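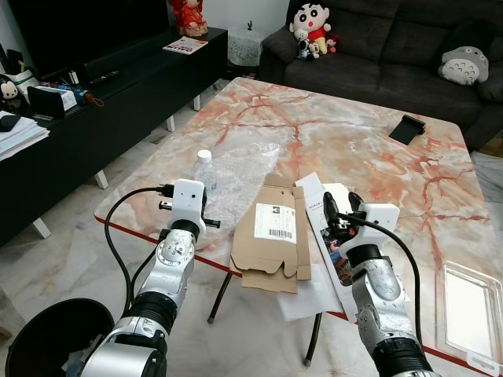 Chapitre 4
Le marbre et ses imitations

On répète volontiers que le marbre est un matériau noble et que ses copies ne trompent personne. Les deux affirmations méritent d'être examinées de près. La première confond le prix et la qualité : le marbre se raye, se tache au citron et supporte mal le vinaigre. La seconde est démentie par n'importe quelle visite d'église baroque, où bien des colonnes admirées par les fidèles sont en stuc ou en bois peint.

Le vocabulaire n'aide guère. Dans le commerce, « marbre » a longtemps désigné toute pierre capable de prendre le poli - calcaires compris. Le géologue, lui, réserve le mot aux calcaires et dolomies transformés par le métamorphisme. 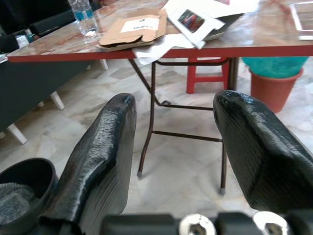
Fig. 4.1 - Plateau de table à décor marbré, bordure rouge.

Eilidh Moffat, dans son enquête sur le fonds MacRitchie, a examiné 169 échantillons de décors marbrés. Elle en conclut que les fabricants copiaient surtout d'autres copies. L'hypothèse est séduisante, mais un seul fonds suffit-il à l'établir ? Nous y reviendrons à la section 4.3, après avoir étudié la formation des veines dans la roche.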